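The method that won by being dull

Back in September I promised a post about the wrist view experiment, and then avoided writing it, because the result is slightly embarrassing to me personally. I had spent most of the summer on a clever idea. The clever idea lost to a boring one that Aslak Söderlund put together in an afternoon while waiting for a parcel.

The question was simple enough. We collect demonstrations with hand-held grippers, two at a time, one in each hand, and train a policy on what the grippers saw and how they moved. It copes well with cups and boxes. Give it a heap of small things that have got into each other, keyrings through cord, chain round chain, and it goes to bits. It closes on the first shiny edge, lifts, and brings up half the table. We call this the Urner problem, after the desk it was first seen on, and I'm told the name has stuck well beyond our corridor.

My idea was to have the network guess which bits belonged to which object before it was allowed to move. I called it Verumine, drew a diagram with a great many arrows, and gave a talk about it. Holger Solberg asked one question at the end, which was whether I had tried just wiggling the thing. I laughed. Holger didn't.

Aslak's version, Sistura, is the wiggle. We recorded 328 demonstrations of sorting small items into a box, and in 156 of them the person was told to nudge the pile first with closed fingers, watch what moved, and only then pick. That is the whole method. The training code is the same, the network is the same, and there isn't a single arrow.

On piles the policy had never met, the one trained only on nudging demonstrations got a single item out cleanly in 73 per cent of tries. Verumine did worse than that, by a margin I have put in a table in the appendix in quite a small font. It was also slower, as it liked to think.

Some caveats, offered in a spirit of pure science and not at all out of bitterness. Nudging is bad for anything that rolls. Beads went everywhere, and I can report that they are very hard to find under a radiator. Braided cord is still a nuisance too: it springs back after the nudge, so the policy learns that it has moved and then finds it hasn't, and dithers. And we only had 2 people doing the nudging, both of them patient. I'd like to see what happens with demonstrators who jab.
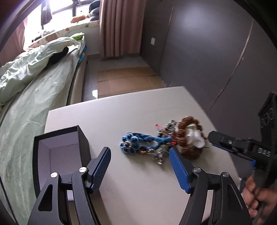 The next round goes to Backlund's group, who want to try it with the nudging hand and the picking hand working at the same time. I have offered them Verumine as a baseline. They said that would be very useful, in the voice people use for a jumper from an aunt.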